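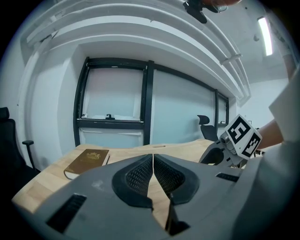
Keeping a Shared Desk Clear

A desk that two or more people use fills up fast. These are the habits we settled on at the Diltville office after we moved the desks in August. None of them takes more than 5 minutes a day.

Books

Lay a hardcover flat if it's going to stay out. Stood up alone, it leans and strains the spine. Keep it away from the edge of the desk, and don't use it as a coaster. Gold lettering rubs off with damp cloths, so dust the cover with a dry one.

Pens

One pen on the desk is enough. Put it down beside the book, not inside it. A pen left between pages will crack the binding and sooner or later mark the paper. Spares go in a drawer.

The cable hole

If your desk has a grommet hole near the back, keep it open even when nothing runs through it. Dust collects around the rim. Wipe it with a cotton swab once a month. When you do run cables, feed the plug through first and leave a little slack below.

Wood tops

Wipe along the grain with a barely damp cloth, then dry right away. For dull spots we use Lestard cream, a small dab only. Try it on the underside first. Curved edges pick up the most hand grease and need a second pass.

Chairs

Push them in at night. Check that the armrests clear the desk before you do, or they will dent the edge. Mesh headrests can be vacuumed with the brush tool on low.

Windows

Frosted film scratches easily. Use plain water with a drop of dish soap and a soft cloth. No blades and no ammonia. Dry the frame rails and the latch afterward.

Last updated October 11, 2024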